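3.2 Study areas and recruitment

The survey was carried out in four districts, referred to throughout by the names used in local housing records: Prestum, Tolader, Filali and Ikov. The districts were chosen to cover a range of building ages and tenures. Prestum and Tolader consist mainly of terraced houses with separate kitchens at the rear, while Filali has a larger share of flats in which cooking, eating and homework take place in one room. Ikov was added after the pilot stage, when it became clear that tenants in converted buildings were poorly covered.

Letters were sent to all addresses on the sampling list, and households that had not answered by the closing date of 7th June were visited once in the early evening. In total, 326 households completed the first questionnaire. Of these, 98 agreed to keep a meal diary for two weeks, and 13 diaries were later set aside as too incomplete to code. The rules for coding were drawn up by Marlene Fuchs and tested on the pilot diaries before the main round began.

Households received no payment. Each was offered a short summary of the findings for its own district, and most asked to have it by post.

3.3 The table as a unit of study

Earlier work on domestic meals has tended to take the household as its unit and to ask who eats with whom. We follow a smaller group of studies in taking the table itself as the starting point. A table may be used by several people in turn without any two of them sitting down together, and a household may own two tables and eat at neither. Asking first about the furniture, and only then about the people, brought out a number of habits that the pilot questionnaire had missed.

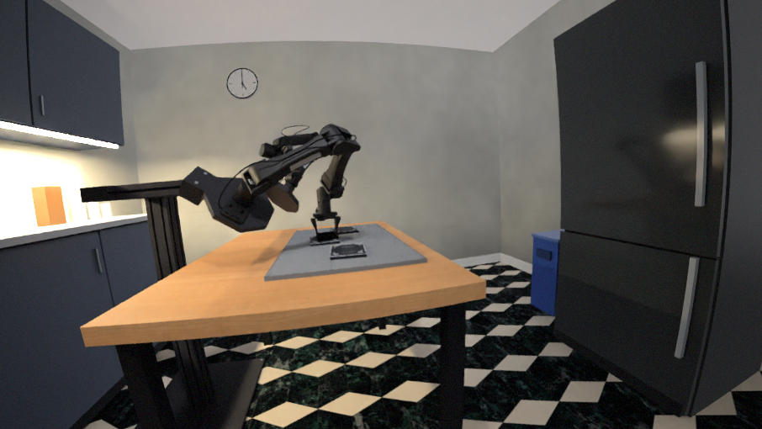
Respondents were asked to state where the main table stood, whether it was moved during an ordinary day, and what was kept on it between meals. They were also asked which seat they regarded as their own. The last question was the one most often left blank by people living alone, and the wording was changed for the October round so that it could be answered by marking a plan of the room.

Position was coded in three classes. A table was classed as "wall" if one long side was against a wall for most of the day, as "corner" if two sides were closed off, and as "central" if a person could walk all the way round it. Tables that were pulled out only for meals were coded by their resting position, with the change noted in a separate field. Fold-down shelves and breakfast bars were left out of the main analysis and are discussed in Section 5.

Figure 2 illustrates the central class.
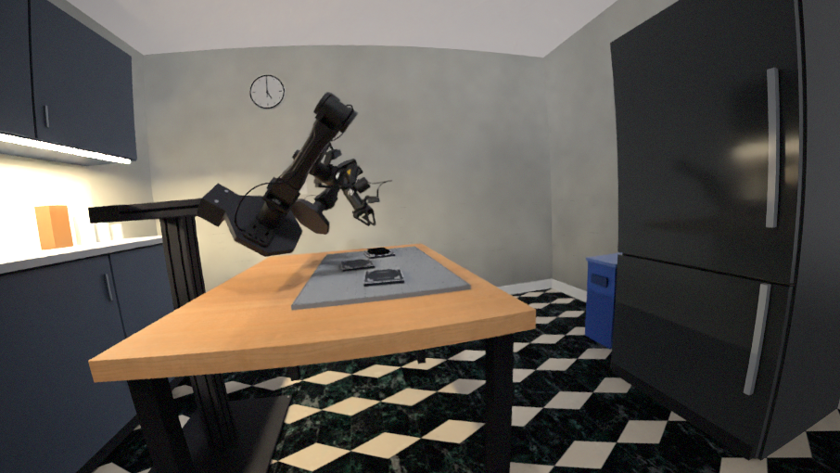

Figure 2. Central position: a wooden table in the middle of a small kitchen.

The central class was less common in Filali than in the other districts, as might be expected from the size of the rooms. It was not, however, confined to large kitchens. Several respondents in Tolader described small rooms in which the table had been kept in the middle for many years, even though this made cupboards harder to open. When asked why, they spoke of light, of habit and of the wish to be able to reach the table from the cooker without turning round twice. One diary keeper wrote that the table had been "where it is since before the new floor", and gave no further reason.

3.4 Diaries

The diary was a printed booklet with one page for each day. Diary keepers noted the start and end of every meal taken at home, the people present and the place where it was eaten. A meal was defined as any food eaten from a plate or bowl. This excluded biscuits and fruit, and a small number of respondents objected in the margin that the rule left out most of what their children ate after school.

Where two members of a household kept separate diaries, the entries were compared. Differences in the stated time of a meal of up to 12 minutes were ignored, and the earlier time was used. Larger differences were treated as two meals unless the notes showed otherwise. This rule probably raises the count of separate meals slightly in households with shift workers, and the results for Ikov in Section 4 should be read with that in mind.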